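Plustgate Workshop Tips: Looking After a Bare Maple Board

A maple board makes a good surface for small jobs on a bench. It is hard enough to take knocks and it is pale, so small parts are easy to find on it. It does pick up streaks and dark flecks over time. Most of them are harmless.

Cleaning
Brush off the dust first, then wipe along the grain with a damp cloth. Wring the cloth out well. Stand the board on edge overnight so air gets to both faces. If you wet only the top and leave the board lying flat, it can cup.

For marks that stay, sand by hand with 180 grit and finish with 240. Go over the whole face, even if the mark is small, or you will get a shallow dip you can feel with your fingers. Knots are harder than the wood next to them, so use a flat sanding block there.

Holding the board still
Pegboard is handy under a work board. You already have a grid of holes, and a bolt through a hole makes a simple stop. Two bolts along the front edge will keep the board from creeping toward you.
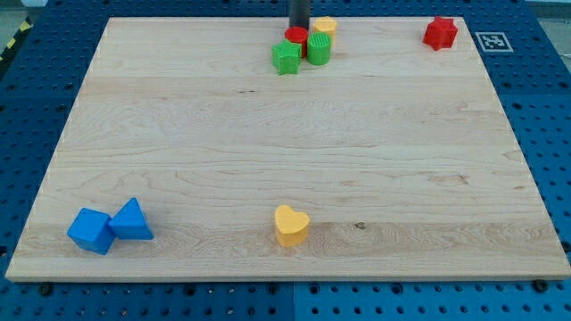 Bolt heads should sit lower than the top of the board. If they stick up you will catch your sleeve on them, and anything you slide off the front will snag. Iñaki Alcaraz wrote in to say he puts a rubber washer under each head, and we have started doing the same. Check the bolts every few weeks.

Small pieces
Plastic shapes, knobs and toy blocks are best kept in a group toward the back, with the front left clear for whatever you are working on. Wash plastic pieces in warm soapy water and dry them before they go back on bare wood. Brightly colored ones can be tested on a white rag first to see if the color rubs off.

Oil
Mineral oil is fine for a board that only holds parts. Put on a thin coat, wait 58 minutes or so long as it takes to soak in, and wipe off the rest. Skip the oil if you glue things on the board.

Page updated July 2022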